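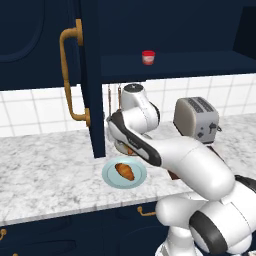 How often should a cabinet door hinge be adjusted?

A hinge should be adjusted whenever the door rubs, sags, or no longer lines up with its neighbor. In most kitchens the need comes up after a change of season, when the material of the doors has swelled or shrunk a little.

Adjusting Concealed Hinges

This page is part of the Rekholm Housing Association repair series. It applies to the 35 mm cup hinges fitted in the Palia and Sperling buildings. Residents with older surface-mounted hinges should contact the maintenance office before starting work.

What you will need

A number 2 Phillips screwdriver
A short level
Masking tape and a pencil

Power drivers should not be used. They strip the adjusting screws easily, and replacement hinges are charged to the unit.

Before you begin

Empty the shelf nearest the door. Open and close the door slowly and note where it touches. Mark that point with tape.

Side-to-side adjustment

Find the screw closest to the door on the arm of each hinge. Turn it a quarter turn and close the door to check the gap. Repeat as needed. If the door hangs at an angle, turn the top hinge only and leave the bottom one until the edge is straight.

Depth adjustment

The screw at the back of the arm controls how far the door stands from the cabinet. On some models it must be loosened, the door moved by hand, and the screw tightened again. On others, turning the screw moves the door directly.

Height adjustment

Loosen the two screws that hold each mounting plate while a second person supports the door. Raise or lower the door, check it with the level, and tighten all screws firmly.

When to request a repair

If a screw turns freely without gripping, stop and submit Form 947. The hole must be filled and drilled again by Association staff. Requests are reviewed by Sugeng Yusof in the maintenance office. Forms received before noon are entered the same day.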